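読了時間 2分

仕分け作業の自動化と職場の責任

Imomoの返品仕分け部門では、双腕ロボットの導入に向けた検討が続いている。一日に扱う返品は3,166点、担当者は26名である。議論は人員の数に集中しがちであるが、まず問うべきは、一点ずつ手に取るという仕事の中身がどう変わるかであろう。導入計画の検討には、シミュレーション上の作業が用いられている。
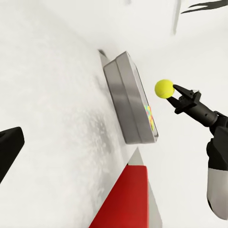 文・シーマ・ゴエル（Seema Goel）

テニスボールを二本の指で挟んで持つ動作は、人にとっては意識にも上らない。機械に委ねる場合、どの品をどこでつかみ、どこへ置くかを、誰かが言葉と数値で定めなければならない。その知識を持つのは現場の担当者である。部門が作成した取扱基準は147項目に及ぶが、執筆の時間は勤務計画に計上されず、評価の対象にもなっていない。 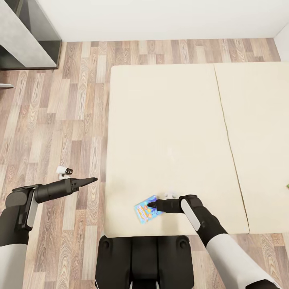

Imomo返品仕分け部門、3月

小さな菓子の包みに指先を当てる場面では、力の加減が問題となる。許容できる圧力の判断を設備側のみに委ねれば、破損時の責任は曖昧になる。現場に停止と修正の権限を認め、基準の作成を正規の業務として処遇すべきである。配置転換の協議も、機器の選定より前に始めることが望ましい。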